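Unit 3: Draft Angle and Mold Release
Course notes, Introduction to Molded Parts
Instructor: Siu-fong Yeh

3.1 Why walls are tapered

A molded part shrinks as it cools. Inner surfaces shrink onto the core, and outer surfaces pull away from the cavity. If the walls are parallel to the direction of ejection, the part grips the core along its full depth and must be dragged off. Draft is the small angle added to each wall so that contact ends as soon as the part begins to move.

Draft is measured per side, from the line of draw. A bin with 2 degrees on each wall has an included angle of 4 degrees. Students mix these up every term, so label the drawing "per side."

3.2 Calculating the offset

For wall depth h and draft angle a, the offset at the open end is

x = h tan a

Worked case: h = 150 mm, a = 2 degrees. tan a = 0.0349, so x = 5.2 mm per side. The opening is therefore 10.5 mm wider than the base, before any rim is added.

Textured walls need more draft than polished ones, because each high point in the texture acts as a small undercut. Use the supplier's table for the texture depth specified. Do not guess from a sample.

3.3 Nesting

Draft also sets how far one open container drops into another. For a plain wall of thickness t, measured square to the wall, the vertical spacing between nested parts is

s = t / sin a

With t = 2 mm and a = 2 degrees, s = 57 mm. At 4 degrees it falls to 29 mm. Ribs and stacking stops override this value and keep the walls from wedging together.
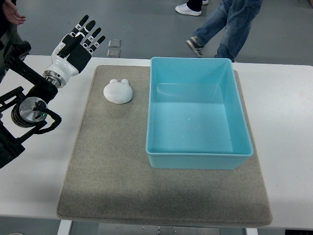
Fig. 3.1. Open plastic bin with walls tapering toward the base and a flared rim.

3.4 Rims

A flared rim stiffens the opening, where long walls tend to bow inward. It may also serve as the surface for a stripper plate. Keep the rim close to the nominal wall thickness; a heavy rim cools last and leaves sink marks.

Problems

1. Find the offset per side for h = 31 mm and a = 1.5 degrees.
2. Repeat the nesting calculation for t = 3 mm and a = 3 degrees.
3. Read the Werkow case before Saturday. Mark the line of draw on both sections.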